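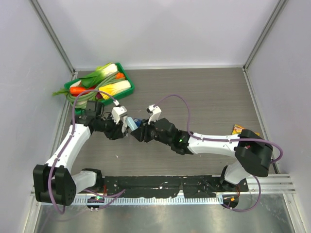

Toy vegetables in a green tray, bok choy at the top

Trosimar Holiday Houses
Winter inspection, beach house at Plulis cove and the path to the beach
Inspection date: 24 Dec 2018
Weather during inspection: dry, wind from the sea, cloudy after lunch
Next inspection: February, before the first guests

How to read the marks
OK = nothing to do
WATCH = acceptable now, look again at next inspection
REPAIR = must be done before guests
CLOSED = guests may not use it until a new inspection

I write a comment only where there is something to say. Where the comment is long, please read it to the end, the important part is sometimes there.

1. Arrival and parking

1.1 Road sign at the turn to Plulis — WATCH
The sign is standing but the bush on the right side has grown in front of the last letters. From the Gavalas direction you can read it well. From the other direction you see it only when you are already passing.

1.2 Surface of the parking place — REPAIR
The rain made a deep channel between the gate and the second car place. A low car will touch the ground. Fill with gravel and press it. Last year it was filled only with earth and the earth went away.

1.3 Gate, hinges and lock — OK
Oil was put on the hinges.

1.4 Light at the gate — REPAIR
Does not switch on. The bulb is good, I tried it in the kitchen. Electrician must check the cable, it goes underground near the channel from 1.2, so please do both works in the same week.

1.5 Sign with house rules and emergency numbers — OK
The text is still readable. In the English part it says "beech". I have mentioned this before.

2. Path from the house to the beach

The path is 193 meters long from the terrace to the sand. It has an upper part through the pines, the steps in the rock, and a short lower part with boards.

2.1 Upper part, ground — WATCH
A lot of pine needles. When they are dry they are slippery under sandals, more than people expect. Sweep before each change of guests, not only at the beginning of the season.

2.2 Upper part, branches — REPAIR
Two broken branches hang above the path after the bend. They are not thick but they are high. I did not try to pull them down alone. Until they are removed, walk on the side of the wall.

2.3 Steps in the rock — WATCH
The edges are good. On the lowest steps there is green growth from the sea spray. Brush with a hard brush and plain water. No chemical products, the water goes directly in the cove.

2.4 Handrail — REPAIR
One post near the bottom moves when I push with one hand. The rope between the posts is fine. The hole in the rock has become wider and new mortar is needed, a bigger screw will not help. This post is exactly where people turn around to look at the second bay, and they lean.

2.5 Boards at the lower part — REPAIR
3 boards to be replaced. They are marked with blue chalk, but if it rains the chalk will be gone, so: they are the ones nearest to the sand. Use the screws for salt air, same as on the terrace.

2.6 Lights on the path — OK
All on after dark. The timer was one hour wrong and I corrected it.

3. Beach

The beach at Plulis is public. We are not responsible for it the same way as for the house, but our guests go there every day and ask us, so we check it and we tell the municipality what we find.

3.1 Sand — OK
Less sand than in autumn on the left side, stones are visible. This happens every winter and it normally comes back.

3.2 Seaweed — OK
There is a thick layer of it, dry on top. Please do not remove it. Every year a guest asks if it is dirt. It holds the sand in winter and the municipality moves it themselves before summer. Maybe we can write two sentences about this in the welcome folder.

3.3 Rocks on the left, where guests go snorkeling — WATCH
The flat rock where people enter the water is clean. Behind it there is a crack which I do not remember from before. I have put no mark on the rock. Compare in February.

3.4 Rocks on the right, under the cliff — CLOSED
Fresh small stones on the sand under the cliff. They are not large, but they came from high. The warning sign of the municipality is still there and it is bent. In the welcome folder we still recommend this corner "for shade in the afternoon". This sentence must be removed before anybody new arrives.

3.5 Life ring and its box — REPAIR
The ring is good. The line is tangled and hard from salt. A new line is needed, floating type. The door of the box closes but you need force to open it again, and a child could not do it.

3.6 Flag pole — OK
No flag in winter.

3.7 Trash bins — WATCH
One bin has lost the cover. Gulls are interested.

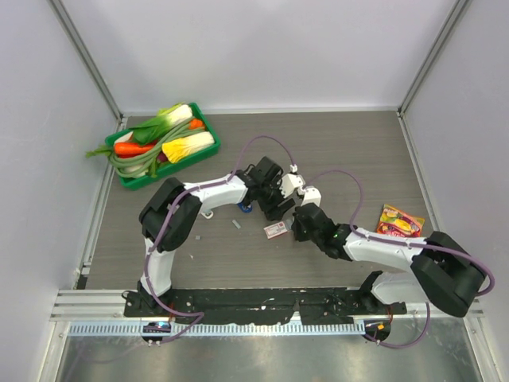

Green tray with bok choy, napa cabbage and a carrot, all toys

4. Terrace and outside of the house

4.1 Terrace railing — OK
Checked every part with the hand. No movement.

4.2 Terrace floor — WATCH
One tile near the door sounds hollow. It does not move.

4.3 Sun umbrellas and bases — OK
Stored in the shed. One umbrella has a small tear which is only ugly and not dangerous.

4.4 Outside shower — REPAIR
The water was closed for winter but not emptied from the pipe. There is a drop at the joint. Open, empty, dry, change the rubber. For next winter: close the valve inside first and then open the shower until nothing comes.

4.5 Barbecue place — WATCH
Clean. The bucket for sand is there but there is no sand in it. I know we are next to a beach, but please use the bag from Steldale in the shed. Beach sand is wet and the bucket rusted from it.

4.6 Roof and gutters, seen from the ladder — REPAIR
Gutter on the pine side is full. The other side is clean. No broken roof tiles seen.

5. Inside

5.1 Smoke alarms — OK
Tested all with the button. New battery in the upstairs hall.

5.2 Fire extinguisher — REPAIR
The needle is in the green part, but the service label is too old. It must go to the service in Gavalas. They are closed for the holidays, telephone them in the first days of the new year.

5.3 Gas bottle and hose — WATCH
Hose is inside its date until next winter. The bottle is closed and the cap is on.

5.4 Electric heater in the small bedroom — REPAIR
2000 watts, and it was connected with a thin extension cord. I removed the cord and put it in the office. The heater works well directly in the wall socket. Please put a label on it: no extension. If guests want the heater on the other side of the room, the bed must move and the heater stays.

5.5 First aid box — REPAIR
Plasters, bandage, scissors and gloves are there. Missing: tweezers (for sea urchins, we need them more than anything else in the box) and liquid for cleaning wounds. Eye water is out of date.

5.6 Windows and shutters — OK
Upstairs shutter facing the sea was making noise in the wind. I tightened it.

5.7 Stairs — OK
Rubber strip on the first step was glued again.

5.8 Welcome folder — REPAIR
The cliff corner, see 3.4. The seaweed, see 3.2. Also the bus times to Gavalas are from last summer, and the map shows the old parking place. The page with the jellyfish is good and guests say it helped them, so please keep it.

6. Kayaks in the shed

6.1 Hulls — OK
Scratches only.

6.2 Life jackets — WATCH
We have 8, all adult sizes. They are clean and the buckles close. We need children sizes, or we must write clearly that the kayaks are for adults. At the moment we write nothing — this is the worst choice.

6.3 Paddles — OK

6.4 Whistles — REPAIR
Not all jackets have one. They cost very little, order a full set.

General comments

The house came through the storms better than I expected. The path is where most of the work is. If there is money only for one thing before February, it should be the post of the handrail in 2.4, and after it the line of the life ring.

For 2.2 I have asked the gardener from Gavalas for a price. For 1.4 and 4.4 nothing has been arranged.

The mortar and the salt air screws can be ordered together from Steldale. They deliver to the gate but do not carry anything down the steps.

Keys are back in the office, with the green label. The key for the shed turns badly, you must lift the door a little.

Prepared by: house maintenance, Trosimar
Copy to: reservations, for 3.4, 5.8 and 6.2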